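**질문: Cloredton 마을 축제 먹거리 부스 처음 나가는데 전기, 보증금, 자리 변경 문의드립니다**

분류: 지역 행사 > 축제·장터
작성일: 2024년 6월 2일

안녕하세요. 올여름 Cloredton 마을 축제에 먹거리 부스로 처음 나갑니다. 신청은 March에 받을 때 바로 넣었고 지난주에 승인 메일을 받았습니다. 안내문을 여러 번 읽었는데도 이해가 안 되는 부분이 있어서 나가 보신 분들께 여쭙니다.

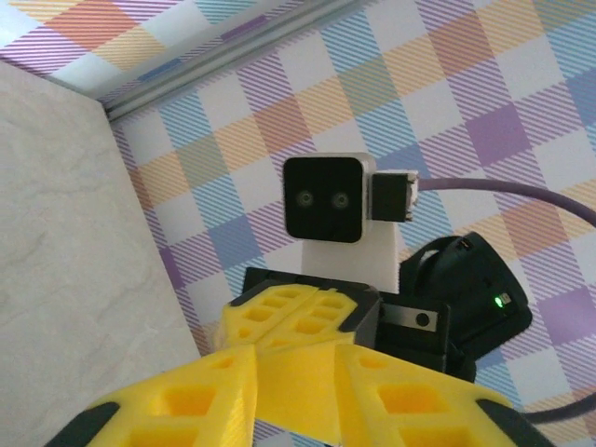
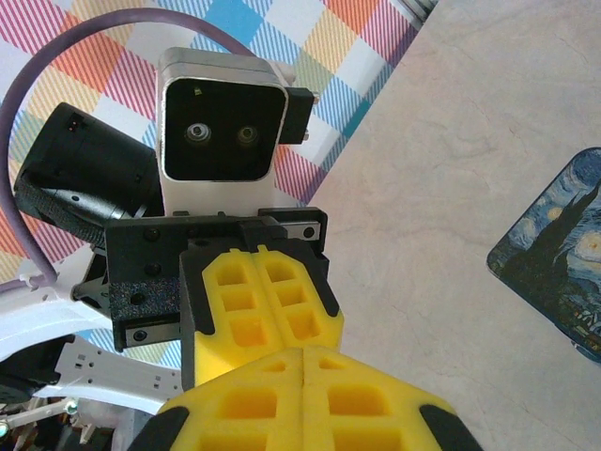

두 사진 모두 노란색 격자무늬 그리퍼

먼저 저희 상황입니다. 부스비는 149달러, 보증금은 50달러를 냈습니다. 메뉴는 김치전, 어묵꼬치, 주먹밥 세 가지입니다. 축제가 이틀인데 저희는 첫날 저녁부터 둘째 날 끝까지 합니다. 사람은 어른 네 명이고 교대로 들어갑니다.

1. 전기

신청할 때 '전기 필요'에 체크했고, 승인 메일에는 "기본 콘센트 1구 제공"이라고만 되어 있습니다. 가져가려는 전기 제품은 710W짜리 보온밥솥 하나, 전기 그리들 하나, 작은 냉장고 하나, 조명 하나입니다. 1구에 멀티탭을 꽂아서 다 써도 되는 건지, 아니면 따로 신청해야 하는지 모르겠습니다. 그리들은 집에서 쓰던 거라 라벨이 지워져서 용량을 모릅니다. 집에서는 밥솥이랑 같이 써도 문제가 없었는데 행사장은 다를 것 같습니다.

2. 자리 변경

배정받은 곳이 Bangash 공터 안쪽 끝입니다. 지도를 보면 놀이기구 뒤쪽이라 지나가는 사람이 적을 것 같습니다. 입구 쪽은 벌써 다 찬 것 같은데, 자리를 바꿔 달라고 요청할 수 있나요? 추가 비용을 내더라도 바꾸는 게 나을지도 궁금합니다.

3. 보증금

안내문에 "원상복구 확인 후 환불"이라고 되어 있습니다. 원상복구가 쓰레기만 치우면 되는 건지, 바닥 기름 자국까지 보는 건지요. 그리고 누가 언제 확인을 하는지, 확인을 못 받고 그냥 철수하면 어떻게 되는지 알고 싶습니다.

4. 준비 수량

처음이라 감이 없습니다. 첫날 저녁에 주먹밥 200개를 만들어 가자는 의견이 있는데 너무 많은 걸까요? 전은 현장에서 부칠 거라 반죽만 가져갑니다.

행사 사무실에 전화도 해 봤는데 통화가 안 되고, 신청했던 Brirnunix 사이트의 문의란에 글을 남긴 것도 아직 답이 없습니다. 아시는 부분만이라도 답변 부탁드립니다.

---

**답변 1** (질문자 채택)

거기 세 번 나갔습니다. 두 번은 음식, 한 번은 음료만 했습니다. 해마다 조금씩 바뀌니까 올해 안내문과 다르면 안내문을 따르세요.

**전기**

기본 1구로는 적어 주신 걸 다 못 씁니다. 옆 부스하고 한 회로를 나눠 쓰게 되어 있는 경우가 많습니다. 제가 음식으로 처음 나갔을 때 옆집이 커피머신을 켜는 순간 같이 내려갔고, 담당자가 와서 올려 줄 때까지 한참 기다렸습니다. 저녁 장사에서 제일 바쁜 시간이었습니다.

밥솥과 냉장고, 조명까지는 될 가능성이 높습니다. 문제는 그리들입니다. 열을 내는 기구는 대체로 많이 먹고, 밥솥도 취사로 돌릴 때와 보온일 때가 다릅니다. 적어 주신 710W가 취사 기준이라면 보온할 때는 훨씬 적게 씁니다. 밥은 집에서 해 가고 현장에서는 보온만 하세요.

그리들은 방법이 두 가지입니다.

- 가스 화구로 바꾼다. 이 경우 신청서의 조리 기구 항목을 수정해야 합니다. 소화기 비치가 조건으로 붙고, 가스통은 세워서 고정해야 합니다. 천막 재질도 물어봅니다. 방염 표시가 있는 천막이면 표시가 보이게 두세요.
- 전기를 추가한다. 사무실에 추가 회로를 신청하거나 발전기를 빌립니다. 저는 둘째 해에 Eter에서 발전기를 빌렸습니다. 배달과 회수를 해 줘서 편했는데 예약을 늦게 하면 소음이 큰 기종만 남습니다. 발전기를 쓰려면 사무실에 미리 말해야 하고 놓는 위치도 그쪽에서 정해 줍니다.

김치전이면 저는 가스를 권합니다. 전기 그리들은 반죽을 연달아 올리면 온도가 떨어져서 전이 눅눅해집니다. 야외라 바람도 있고요.

연장선은 야외용으로 굵은 걸 쓰고, 릴에 감긴 채로 쓰지 말고 다 풀어서 쓰세요. 사람이 다니는 쪽으로 선이 지나가면 덮개를 씌우라고 합니다. 덮개는 빌려주지 않습니다. 멀티탭에 멀티탭을 또 꽂는 건 점검에서 걸립니다.

**자리 변경**

Brirnunix에 로그인해서 신청 내역으로 들어가면 맨 아래에 '변경 요청'이 있습니다. 문의란보다 이쪽이 답이 빠릅니다. 다만 자리 변경은 취소 부스가 나왔을 때만 되고, 추가 비용을 낸다고 우선권이 생기지는 않습니다.

그런데 Bangash 안쪽이 꼭 나쁜 자리는 아닙니다. 입구는 사람이 많이 지나가지만 막 들어온 사람들이라 바로 안 삽니다. 한 바퀴 돌고 나서 사는 사람이 많습니다. 놀이기구 뒤쪽이면 아이들 기다리는 부모가 서 있는 곳이라 음식은 오히려 괜찮았습니다. 제가 입구 쪽에서 한 해, 안쪽에서 한 해 음식을 팔았는데 매출 차이는 거의 없었습니다. 음료는 입구가 나았습니다.

안쪽의 단점은 짐 나르기입니다. 차가 공터 안까지 못 들어가는 시간이 정해져 있어서 그 시간을 놓치면 손수레로 옮겨야 합니다. 바닥이 잔디라 바퀴가 작은 수레는 잘 안 굴러갑니다. 얼음 추가로 가지러 갈 때도 멉니다. 둘째 날 아침에 재료를 새로 넣을 거면 차량 통행 시간을 꼭 확인하세요.

안쪽이면 간판을 높게 다세요. 천막 앞면에 붙인 현수막은 줄 선 사람들에게 가려집니다. 메뉴와 가격은 줄 옆에서도 보이게 옆면에 하나 더 붙이면 주문이 빨라집니다.

**보증금**

쓰레기, 기름, 바닥 순으로 봅니다. 쓰레기는 봉투에 담아 지정 장소까지 갖다 놓아야 합니다. 부스 자리에 묶어 두고 가면 안 됩니다. 폐식용유는 따로 통에 담아서 가져가야 하고 하수구나 풀밭에 버리면 보증금은 못 받습니다. 바닥은 잔디가 탄 자국을 봅니다. 가스 화구 쓰실 거면 아래에 판을 깔고, 기름 튀는 쪽에는 두꺼운 종이나 매트를 넓게 까세요.

확인은 둘째 날 마감 후에 담당자가 돌면서 합니다. 종이에 서명을 받고 한 장은 부스가 갖습니다. 기다리기 힘들어서 그냥 가는 팀이 꽤 있는데, 그러면 나중에 이의가 있어도 할 말이 없습니다. 저는 다 치운 상태를 휴대폰으로 찍고 서명도 받았습니다. 환불은 결제했던 카드로 들어왔고 몇 주 걸렸습니다.

**수량**

첫날 저녁에 주먹밥 200개는 많습니다. 주먹밥은 남으면 다음 날 못 씁니다. 밥과 속재료를 따로 준비해 가서 나눠서 만드세요. 첫 판으로 50개쯤이 아니라 딱 50개를 정해서 만들고, 절반 나갔을 때 다음 판을 시작하는 식으로 하면 남는 게 적습니다. 개수를 정해 놔야 교대할 때 인수인계가 됩니다.

어묵은 저녁에 쌀쌀하면 잘 나가고 더우면 거의 안 나갑니다. 냉동으로 가져가서 녹이는 양을 조절하세요. 국물 담을 컵은 꼬치보다 넉넉히 필요합니다. 국물만 달라는 사람이 있습니다.

전 반죽은 냉장 상태로 가져가야 하니까 작은 냉장고 하나로는 모자랄 겁니다. 아이스박스를 따로 가져가고 온도계도 하나 넣으세요. 위생 점검 때 냉장 온도를 잽니다. 손 씻는 물통과 받는 통, 비누, 종이타월도 봅니다. 이건 안내문 뒤쪽 별지에 있는데 다들 놓칩니다.

---

**답변 2**

음식은 안 해 봤고 수공예품 부스로 나갔었어요. 보증금은 그냥 잘 돌려받았습니다. 서명 종이는 받았는지 기억이 안 나네요.

잔돈 많이 가져가세요. 1달러짜리랑 5달러짜리요. 행사장 근처에서 바꾸기 힘듭니다. 카드 단말기는 저녁에 사람 몰리면 인터넷이 느려져서 결제가 안 될 때가 있었어요.

자리는 저도 바꿔 달라고 했는데 안 됐어요.

> 질문자 댓글: 잔돈은 생각 못 했습니다. 감사합니다.

---

**답변 3**

위 답변에 몇 가지 덧붙입니다. 저는 작년에 구운 옥수수로 참가했습니다.

작년부터 추가 회로는 신청 마감이 따로 생겼습니다. 승인 메일에 첨부된 파일이 두 개일 텐데 두 번째 파일 끝에 날짜가 있습니다. 이 날짜가 지나면 회로 추가는 안 되고 발전기만 가능합니다. 기구 변경도 그 안에 해야 합니다. 가스로 바꾸실 거면 그 날짜부터 확인하세요.

그리들 용량은 바닥에 라벨이 없으면 모델명으로 찾아보시고, 모델명도 없으면 콘센트에 꽂는 전력 측정기로 재면 됩니다. 철물점에 있고 도서관에서 빌려주는 곳도 있습니다. 용량 칸을 비워서 내면 사무실에서 되돌려 보냅니다. 저는 한 번 되돌아왔습니다.

가스통은 예비로 하나 더 가져가도 되지만 천막 안에 두면 안 된다고 했습니다. 저희는 차에 두라고 해서 둔 통을 가지러 갔다 오느라 시간이 걸렸습니다. 안쪽 자리면 더 멀 테니 첫날 시작 전에 새 통으로 연결해 두는 게 낫습니다.

비 오는 경우도 보세요. 작년 둘째 날 오후에 비가 왔는데 행사는 그대로 진행됐고 부스비 환불은 없었습니다. 바닥이 질어서 천막 다리가 들어갔고, 콘센트 연결 부위를 바닥에 둔 집은 전기를 끄라는 얘기를 들었습니다. 연결 부위는 상자 위에 올려 두고 물이 안 들어가게 덮개 있는 제품을 쓰세요. 천막 무게추는 다리마다 하나씩 달아야 하고, 말뚝은 구역에 따라 금지입니다. Bangash 쪽은 작년에 말뚝 금지였습니다. 올해는 모릅니다.

네 명이면 인원은 적당합니다. 저녁에는 주문받는 사람과 돈 받는 사람을 한 명으로 두고 나머지가 조리를 했더니 줄이 덜 엉켰습니다. 돈 만진 사람은 음식을 안 만지게 하고요. 주차권은 부스당 한 장만 주니까 교대로 오는 분들은 바깥 주차장을 써야 합니다. 걸어오는 시간까지 넣어서 교대 시간을 잡으세요.

> 질문자 댓글: 첨부 파일 두 번째에 날짜가 있네요. 아직 안 지났습니다. 가스 화구로 바꾸는 걸로 변경 요청 넣었고 자리는 그대로 두기로 했습니다. 주먹밥도 나눠서 만들겠습니다. 소화기는 집에서 쓰는 작은 것도 되나요?

> 답변 3 작성자 댓글: 크기보다 종류를 봅니다. 별지에 등급이 적혀 있으니 소화기 몸통 표시와 맞춰 보세요. 전 부치는 정도면 일반 분말로 통과한 집이 있었는데, 튀김은 다른 종류를 요구했습니다. 점검표 날짜 지난 건 안 됩니다.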